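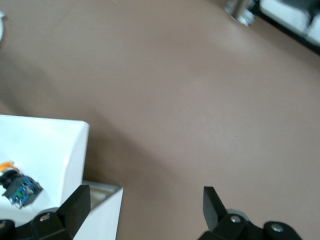
Every morning at nine o'clock Greenwich time the rainfall observer for Lurkdale goes out of her back door, crosses a strip of lawn and bends down over a copper cylinder set in the grass. In summer, when the clocks have gone forward, she goes at ten. She lifts off the funnel, takes out the bottle, pours what is in it into a tapered glass measure and holds it up at eye level. Then she writes a figure in a notebook with a pencil.

She has done this for 34 years. She asked for her name to be left out, on the grounds that people in the dale know who she is and people outside it don't need to.

"It takes four minutes," she said. "If it's dry it takes two, but you still have to go out and look, because a nought is a reading. If you don't go out you haven't got a nought, you've got a blank, and a blank is no use."

She took over the gauge from the previous tenant of the house, a retired signalman who had kept it going since the war and left it behind when he moved in with his daughter. He showed her how to do it on the afternoon she came to measure for curtains. She had no particular interest in weather at the time. She was working in the office at the Hetell creamery and thought she would keep it up until somebody else could be found.

"I did ask," she said. "I put a card up in the shop at Hetell. I had one lad come and look at it and he wanted to know what it paid."

It pays nothing. The glass measure has been replaced when it has been broken, which has happened twice, both times in frost. The notebooks she buys herself.

The gauge is the ordinary five inch kind, with its rim a foot above the ground. The signalman had it in the corner by the shed, and she moved it in her second year after reading that a gauge should stand at least twice as far from any object as that object is high. That put it nearly in the middle of the lawn, and her husband mowed round it for the rest of his life. She still has a patch beside it where the grass comes up darker and she cannot say why. She clips the grass close to the rim with sheep shears.

I asked whether moving it had changed the figures.

"It must have done, a bit. I wrote it down in the book, the day and how far. That's the main thing. I've seen records where there's a great step in them and you know somebody has shifted the gauge, or a tree's come down, and they've not written it down. You can't do anything with that afterwards."

Lurkdale is wet. It runs up from the Hetell road to the west and the hills close in at the top end, and air coming off the sea has to get over them. The average at the house is a good deal higher than it is at Hetell, and the average at the dale head is higher again. There used to be a second gauge up there, at Cemen Farm, read once a month by the farmer. It went out of use when the farm was sold, and she regards this as a serious loss.

"A monthly gauge is a big thing, it holds a lot, you only need somebody to walk up with a can. He never missed one. He did it in March in the foot and mouth, when he couldn't leave the place anyway, and rang the figure through to me. When the new people came they were perfectly nice about it but they'd put a trampoline next to it."

The wettest year in her books came to 2935 millimetres. She has the figure without looking it up. Most people who ask, she said, want to know the wettest day, and she finds the wettest day less interesting. A very wet day is often just one storm getting stuck. A very wet year means it kept on coming, month after month, and the ground never got the chance to drain.

"That year I had moss on the windowsill, inside. The postman had to park at the bottom and walk. The beck took the footbridge in the autumn and they put it back and it took it again."

Snow is the part of the job she likes least. It blows across the funnel and does not always go in, or it goes in and heaps up and some of it blows out. What is in the funnel has to be brought inside and melted, and the water measured. She does it on the back of the stove with a saucer over the top so that none is lost as steam. If the funnel is buried she cuts a core out of level snow with the spare cylinder and melts that. In one bad winter she had to dig to find the gauge, and after that she put a cane beside it with a strip of red cloth on the top.

She keeps the gauge through illness as well. In the spring she had her hip done a neighbour read it, after a week of practice under supervision. The neighbour's figures are in the book in blue biro, and she has marked the dates in the margin.

"There was one I didn't believe. She had it as 35 and there'd been hardly anything at Hetell. I thought she'd got the decimal point in the wrong place. So I rang round and there'd been a thunderstorm sat right over the top end all evening, I'd been in hospital and missed it. So I put a note in saying I believed it."

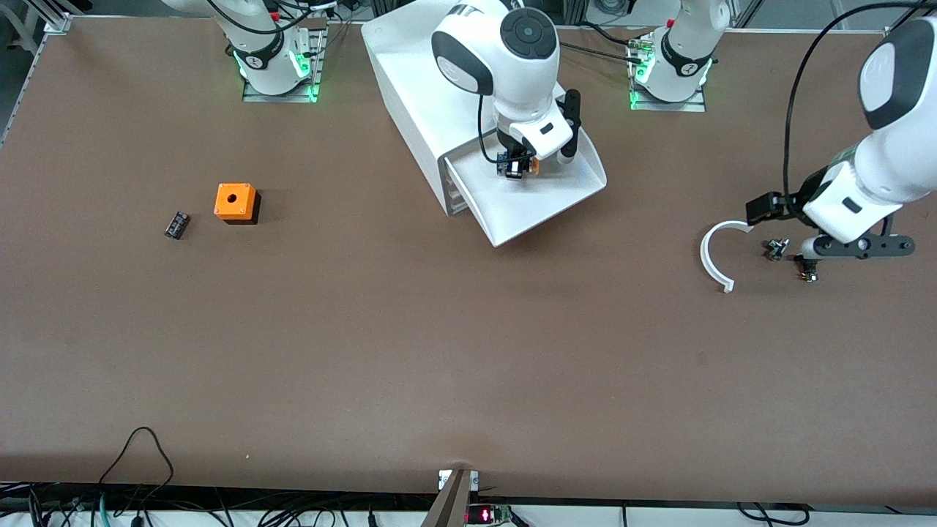 The big brown table, with its white edge.

The notebooks are the kind with a red spine and a hard cover, and she gets most of two years into each. In the first few the writing is large and careful and there are remarks next to almost every figure: hail at dinner time, thunder heard, first swallow. The remarks thin out as the years go on. Some have nothing to do with weather at all. One says only "dog" and she could not remember what it meant.

Twelve years ago a nephew typed the whole run into a spreadsheet for her, which took him most of a Christmas holiday. She checked it against the books line by line and found a good many mistakes, most of them days entered one row too low. She now types the new figures in herself at the end of each month, but she regards the book as the record and the spreadsheet as a copy.

She has been offered an automatic gauge. A small tipping bucket model made by a firm called Ugwu stood on the lawn next to the copper one for a year and a half, sending its readings to a display in the kitchen. She has no complaint about it as a thing to own. It told her when the rain had fallen and how hard, and the copper gauge cannot do that. It also blocked up. Leaves got in it, and once a spider, and for nine days it showed no rain at all while the other gauge was filling up beside it.

"If I hadn't had the old one there I'd have thought we were having a dry spell. Well, I wouldn't, I'd have looked out of the window. But somebody reading it from an office would have thought so."

The battery went in the end and she did not get round to replacing it. The display is still on the kitchen wall and she uses the clock on it.

I asked if the dale was getting wetter. She gets asked this a lot and she answers slowly. Her winters are wetter in the second half of the record than in the first, she said, and there are more days with a lot of rain in them. The summers go up and down and she would not like to draw a line through them. She pointed out that her record starts when she started and that the dale had weather before then. The signalman's books go back a long way and she would like to see them joined on to hers, but his gauge was in the corner by the shed, and he did not always say when he had been away.

"He's got a fortnight every August with exactly the same figures in it. Every day the same. He'd been to the seaside and shared it out when he got back."

What she should do about that, properly, is enter the total for the fortnight against the last day and mark it as accumulated. She has done this in pencil in the margins of his books but has not altered what he wrote.

She does go on holiday herself, though not often and not for long. She went to see her sister in Canada and the neighbour with the blue biro stood in. She said she woke up on the first morning over there and lay working out what time it was at home.

People use the figures. The fishing club at Hetell rings up. A man building a garage wanted to know how big to make his soakaway. Two students came and copied out a whole decade by hand and sent her a bound copy of what they had written, most of which she said was about something else. After the footbridge went for the second time the engineers came and sat with the books for an afternoon, and the new one is higher.

She is looking for somebody to take it on. It does not have to be straight away. She would want them to have a garden with an open sky and to come and do it alongside her for a few months, ideally through a winter so they get some snow. The neighbour is willing but is older than she is. A couple at the lower end of the dale have said they might be interested and have asked if it can be done at weekends only.

On the morning I visited there had been a shower before it was light. She poured the bottle out, held the glass up, lowered it, held it up again and wrote down 1.4. Then she dried the inside of the glass with a tea towel that is kept for that and nothing else, and put the kettle on.

Posted May 20, 2023

5 comments

Guest
My dad read a gauge for years at a waterworks and the bit about nought being a reading made me laugh, he used to say the very same to us when we moaned about being sent out.

wetfell
Cemen Farm gauge is still there, or it was last back end. The trampoline has gone. Somebody ought to ask them.

Guest
Is the station in the inch or the metric? We have an old measure from a house clearance marked in inches and would pass it on if it's any use.

Guest
Reply to above - she says millimetres in the article. The old inch ones are nice things though, I'd keep it.

dalehead
I remember the footbridge going. We had the school bus turning round at the chapel for weeks. Didn't know anybody was writing it all down.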